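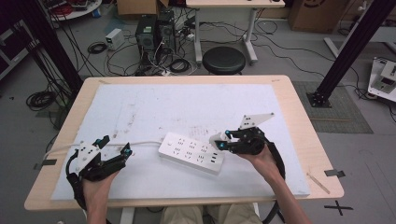

The Back Room at Zasley, Mid-Sort

Welcome back to the gallery, and thank you for being so patient with us over the summer (January got away from everyone, as it does). We've been working our way through the back room at Zasley, bit by bit, and quite a few of you wrote in asking to see how it was coming along. Well, it's coming along! Slowly, with a lot of cups of tea, and with more cables than any of us remember buying.

The worktable first, because it's my favourite thing in the room. I love those rounded corners, after years of bruised hips on the old square one at Climenetti. The big white foam board on top has picked up its share of grey smudges and scuffs by now, and I wouldn't swap it for a new one — it's a lovely surface to work on and you can find a small screw on it without your glasses.

The white power strip, set down on the slant with its rows of black outlets, has the board nearly to itself for once. We're going through the power gear before anything else, and I do have a soft spot for a good long row of outlets.

Behind the table is the part still to be tackled: the computer tower, the other dark case, and black cables tangled all over the floor between them. I'm hoping to have those coiled and tied before the next update, but please don't hold me to it.

The round black stool with the padded seat is staying, whatever else goes. So is the white desk behind it. The cardboard boxes I make no promises about.

More pictures will go up once the Wysocka shelves are done, so do pop back in.

Posted Feb 21, 2018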